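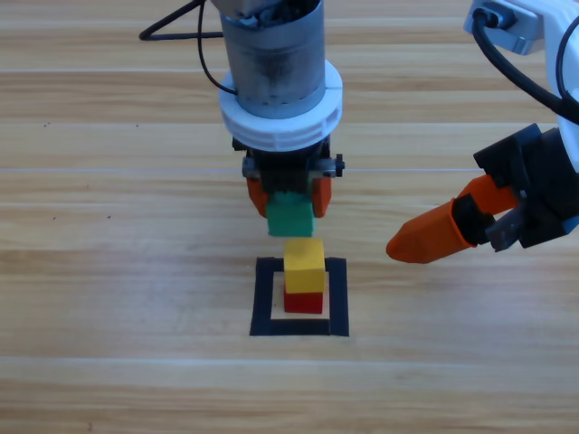 木のテーブルの上、ロボットアームと積まれたブロック

# 工作機械実習・配布ノート 送りねじのガタとつきあう

2026年10月29日配布、514室

前回の宿題(芯出しのスケッチ)は返却箱に入れてあります。寸法線の矢印が行方不明の人が多かったので、赤を入れたところだけ描き直して、次回もう一度出してください。

さて今回は、汎用フライス盤のバックラッシの話です。教科書だと数行で終わるんですが、私はここがけっこう好きで、つい長くなります。実習場のVanardの縦フライスを触ったことがある人なら、ハンドルを逆に回したときの、あの「スカッ」とした手ごたえを覚えていますよね。あれです。あれの正体と、測り方と、どこまで直すのか、直せないときどう使うのか、順番にいきます。

## 1. そもそも何のすきまか

テーブルの下には送りねじが通っていて、ナットがサドル側に固定されています。ハンドルでねじを回すと、ねじ山の片側の面がナットの面を押して、テーブルが動く。逆に回せば、今度は反対側の面が当たるまで、ねじだけが空回りします。この空回りの分をバックラッシと呼んでいます。

新品でもゼロにはなりません。ねじ山とナットの間に油が入る余裕がなかったら、そもそも回らないですからね。だから「ガタがある=壊れている」と思わないでください。毎年、初日に真っ青な顔で「先生、ハンドルが壊れてます」と言いに来る人がいるんですけど(大歓迎です、気づくのはえらい!)、たいていは普通の機械です。

ハンドルの空回りとして手に感じるものは、ひとつの原因だけで出ているとは限りません。よくある内訳を書いておきます。

- ねじとナットの山のすきま
- 送りねじを支えているスラスト軸受の遊び
- ハンドルとねじ軸をつなぐキーのゆるみ
- ナットの取付けボルトのゆるみ

板書では最初のものばかり描きましたが、中古の機械だと二つ目と四つ目がかなり効いていることがあります。ナットを一生懸命詰めたのに全然変わらない、というときは、まず軸受側を疑ってみましょう。私は昔これで午後を丸ごとつぶしました。

## 2. 測り方

使うのはダイヤルゲージとマグネットスタンドだけ。スタンドはサドルかコラムの、テーブルと一緒に動かない面に付けます。テーブルに付けてしまうと一緒に旅をしてしまって、針はいつまでも動きません。笑うところですが、本当にやる人がいます。

### 2-1 空回りの量を読む

1. テーブルのクランプをゆるめる。
2. 測定子をテーブルの端面に、送り方向とまっすぐになるように当てる。少し押し込んでおく。
3. ハンドルを一方向にゆっくり回し、針がちゃんと動いているところで止める。
4. ハンドルの目盛環をゼロに合わせる。ダイヤルゲージの目盛もゼロにする。
5. 逆方向にゆっくり回し、針が動きはじめた瞬間で止める。
6. 目盛環を読む。

5番がむずかしい。勢いよく回すと、動きはじめを通りすぎてから「あっ」となります。ハンドルの握りをつかまずに、リムに指をかけて押すくらいがちょうどいいです。同じ場所で何度かやって、値がばらつくようなら手の動かし方のほうを直してください。

実習場の縦フライスで左右送りをテーブル中央で測ったときは、目盛環で27目盛りでした。この機械は一目盛り0.02 mmなので、0.54 mmということになります。年季の入った機械ですから、まあ、こんなものかなという感じ。隣の列の機械は目盛の刻みが違うので、目盛りの数だけノートに書いて帰ると、あとで自分が困ります。かならずミリに直したものも並べて書くこと。

### 2-2 軸方向の遊びを切り分ける

今度はハンドルに手を触れずに、テーブルを手で押したり引いたりします。クランプはゆるめたまま。このとき針がどれだけ振れるかを読みます。

次に、測定子を送りねじの軸端に当て直して、同じようにテーブルを押し引きします。ねじの軸そのものが前後に動いているなら、その分はスラスト軸受まわりの遊びです。テーブルの振れからこれを引いた残りが、だいたいナット側の分。大きいテーブルだとカミソリ(ジブ)の摩擦で手では動ききらないこともあるので、二つの測定でぴったり数字が合うことは期待しないでください。どちらが主犯か分かれば十分です。

なお、レポートに「テーブルを力いっぱい押した」と書いてくる人がいますが、力いっぱいは再現できないのでやめましょう。

### 2-3 場所を変えて測る

これを省く人がとにかく多い! 送りねじは全長が均等に減るわけではありません。バイスはたいていテーブルの真ん中に載っていて、仕事もたいていそこでするので、ねじの真ん中あたりばかりが減ります。両端はほとんど新品のまま、ということも珍しくないです。

なので、左端寄り、中央、右端寄りで同じ測定をして、表にしてください。次の節でこの表を使います。

## 3. 調整する

割りナット式、あるいは二つのナットを軸方向に寄せる式の機械なら、すきまを詰められます。手順は機種ごとに違うので、取扱説明書のコピーを各自見てください(棚の緑のファイルです)。共通して気をつけてほしいことだけ書いておきます。

まず電源を切る。主電源です。テーブル送りのスイッチだけ切って手を入れるのは禁止。

詰めるときは少しずつ。調整ねじをちょっと回したらハンドルを回してみて、テーブルを**端から端まで**動かします。さっき表にしたとおり、真ん中は減っていて端は減っていない。真ん中で気持ちよくぴったり合わせてしまうと、端へ行ったときにねじがナットに噛み込んで動かなくなります。そこで自動送りが入っていたら、ちょっと想像したくないですね。合わせる基準はいちばんきつい場所です。真ん中にはガタが残りますが、それでいいんです。

私たちの機械も、詰めたあとの中央の値は18目盛りでした。0.36 mmです。Josué Pimentelさんに見せたら「もう少しいけるでしょ」と言われて、右端で実際に回してもらったところ、黙ってハンドルから手を離していました(笑)。端でもう重かったんですね。あれ以上は詰めない、で意見が一致しています。

調整が終わったら、ロックナットを締めて、もう一度測る。締めたことで値が変わるのはよくあることです。変わっていたらやり直し。めんどうでもやり直し。

それからカミソリの調整と混同しないでください。カミソリはテーブルの案内面のすきまを決めているもので、送りねじのすきまとは別物です。カミソリをきつくするとハンドルが重くなって、なんとなくガタが消えたような気がするんですけど、空回りの量はそのまま残っています。案内面の減りを早めるだけなので、ごまかしに使わないように。

## 4. 上向き削りと下向き削り

ここからが本題かもしれません。

エンドミルの側面で削るとき、刃が材料を押す向きと、テーブルの送りの向きの関係には二通りあります。

**上向き削り(アップカット)**。刃の回る向きと材料の進む向きが、削っているところで逆になります。刃は材料を送りと反対向きに押し返す。つまりねじとナットはいつも同じ面で当たったままで、すきまは反対側に寄せられています。ガタのある機械でも落ち着いて削れるのはこのためです。

**下向き削り(ダウンカット)**。刃が材料を送りと同じ向きに引っぱります。切削力が勝つと、ねじとナットの当たっている面が離れて、すきまの分だけテーブルがぐいっと持っていかれます。0.36 mmのすきまがあれば、最大でその分、送りが一気に進む。刃一枚あたりの削る量が突然増えるわけで、刃が欠けたり、材料がバイスから飛んだりします。

仕上げ面は下向き削りのほうがきれいなことが多いし、本を読んでも下向きをすすめているものがたくさんあります。あれは主にボールねじのNC機か、バックラッシ除去装置の付いた機械を頭に置いて書かれているので、そのまま実習場に持ち込まないでね、という話です。

実習場の約束は次のとおり。

- 荒削りはすべて上向き。
- 下向きで仕上げたいときは、事前に私に声をかける。取りしろはごく薄く、テーブルのクランプを軽く効かせて、手送りで。
- 動かさない軸のクランプはかならず締める。

最後のは忘れる人が本当に多いです。左右に削っているあいだ、前後送りのねじにもガタがあることを思い出してください。締めていないと、そっちに逃げます。

自分がいまどちら向きで削っているのか分からなくなったら、主軸を止めて、紙に円と矢印を描いてください。頭の中だけで考えると、材料の手前側と向こう側でかならず一回はひっくり返ります。私もいまだに指で空中に円を描いています。

## 5. 位置決めはいつも同じ側から

ガタの残った機械でも、ちゃんと寸法は出せます。コツはひとつで、止めるときにいつも同じ方向から近づくこと。

たとえば右向きに動かしながら目標の目盛りに止めると決めたら、ずっと右向きで止める。行きすぎたときは、行きすぎた分だけ戻しても駄目です。空回りの分があるので、目盛りは戻ってもテーブルは戻っていません。バックラッシより確実に大きく、ハンドル半回転くらいは戻して、それから右向きで近づき直します。

板書した穴あけの例をもう一回。基準面から一つ目の穴、二つ目の穴と右向きで進んで、最後に一つ目に戻って面取りをする。このとき左向きのまま一つ目の目盛りに合わせると、穴の中心から0.36 mmずれた場所に面取りが入ります。見た目にもはっきり偏ります。一度通りすぎてから右向きで合わせれば済むことです。

「デジタル表示が付いている機械なら関係ないですよね?」という質問が出ました。いい質問です。表示はテーブルの位置をスケールで直接読んでいるので、位置決めについてはたしかに楽になります。どちらから近づいても、表示の数字は信じていい(スケールの取付けがしっかりしていれば、ですが)。でもねじのすきまは一ミクロンも減っていません。下向き削りでテーブルが持っていかれるのは、表示があってもなくても同じです。引っぱられていくのが数字でよく見えるようになるだけですね。

## 6. 中古機を見にいくときに

就職先で「いい出物があるから見てきて」と言われる日が、わりと早く来ます。先日Stonomachの倉庫で2台見せてもらったので、そのときのメモからいくつか。

ハンドルのガタだけで値踏みしないこと。調整できるナットなら、来る前に詰めてあるかもしれません。見るべきは中央と端の**差**です。ダイヤルゲージを持っていけないときでも、中央でハンドルをちょこちょこ左右に振ってみて、次に端で同じことをすれば、指で分かります。差が大きければねじが減っている。ナットの交換だけでは直りません。

端まで動かしたときに急に重くなる機械も要注意です。減ったねじに合わせてきつく詰めてあるか、案内面の中央がくぼんでいるか、どちらかを疑います。カミソリをゆるめてもう一度動かしてみて軽くなるなら、案内面側の線が濃いです。もちろん、触る前に持ち主にひとこと断ってください。

油も見てください。送りねじを下からのぞいて、乾いて切りくずが張りついているようだと、ほかのところの手入れもだいたい想像がつきます。うちでは案内面にもねじにもBondumの摺動面油を使っていますが、銘柄より、差しているかどうかのほうがずっと大きいです。

付属品につられないこと、というのも書いておきます。Castañoのバイスが付いていると言われて、私は心が揺れました。すごく揺れました。バイスはあとからでも買えます。

## 7. 次回までに

班ごとに、割り当てられた機械で次をやってきてください。

1. 左右送りと前後送りについて、左・中央・右(前後は手前・中央・奥)でバックラッシを測り、目盛り数とmmの両方で表にする。
2. テーブルを手で押し引きして、軸受側とナット側のどちらの遊びが大きいか、自分たちの判断を書く。数字の根拠を添えること。
3. 配布図面の溝加工について、各パスが上向きか下向きか、円と矢印の図で示す。
4. 3の加工で、どの軸のクランプを締め、どの軸をゆるめておくかを書く。

調整はしないでください。測るだけです。前に気をきかせて詰めてくれた班があって、次の班のデータが全部合わなくなりました。

ダイヤルゲージは、使い終わったら測定子の油を拭いて箱へ。レバー式のほうは数が少ないので、今回は普通のスピンドル式を使ってください。

### 用語(試験にも出ます)

| 用語 | 読み・英語 | ひとこと |
|---|---|---|
| バックラッシ | backlash | 逆転時の空回り。「バックラッシュ」と書いても丸にします |
| 割りナット | split nut | 調整できるタイプのナット。旋盤のハーフナットとは役目が違う |
| カミソリ | gib | 案内面のすきまを詰めるくさび |
| 上向き削り | up cut | ガタのある機械の味方 |
| 下向き削り | down cut / climb | やる前に声をかける |
| 目盛環 | micrometer collar | 合わせたあとの固定ねじを忘れずに |

質問は授業のあとか、実習場のホワイトボードの右下に書いておいてください。次回はこの続きで、ボールねじと予圧の話をします。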